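About Beltska

Who we are

Beltska is a small newsroom that covers diplomacy, borders and armed conflict for people who don't follow those subjects for a living. We write about talks, sanctions, ceasefires and the long gaps between them, and we try to do it in language you could read aloud at the kitchen table.

We love this work! A prisoner exchange or a change in a shipping rule can look like a two-line item on a busy day, and then you pull the thread and find three governments, a port authority and a very patient translator at the other end. Those are our favorite stories.

How it started

Khrystyna Zhuravel and Pirmin Ammann put out the first issue as an email on 11 November 2018. It went to 128 readers, most of them former colleagues (and both of Pirmin's sisters), and it was entirely about a stalled round of border talks. Replies came in all evening. Some were corrections, which we printed the following week, and we have run a corrections column ever since.

Today the Sunday letter goes to 3000 subscribers and we publish on the site four days a week. Ashok Tiwari joined to edit the South Asia pages, and Shalini Shukla runs our sanctions and trade desk, where she reads the annexes so you don't have to.
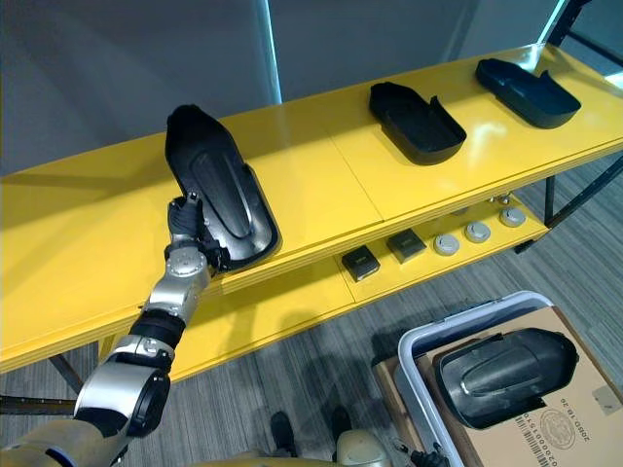

How we work

Every report is read by two editors before it goes up. If a claim comes from one side of a dispute, we say which side. When early reports of a strike or a clash don't agree, we print the different versions with the time each one reached us, and we update the page at the top, with the old wording kept underneath.

We use unnamed sources sparingly. An editor always knows who the person is.

The archive is open to everyone and now holds 2239 articles, searchable by country, treaty and date. Trilok Tripathi built the treaty index and is still adding to it, so if you spot a missing protocol, he would be delighted to hear from you.

Who pays for it

Readers do, mostly. 921 of you are paying members, and the rest of our budget comes from the Drimia reporting grant, renewed each October. We take no money from governments or political parties.

Get in touch

Write to the desk through the contact form. Tips, complaints and maps are all welcome, and we answer in English, Ukrainian, German and Hindi.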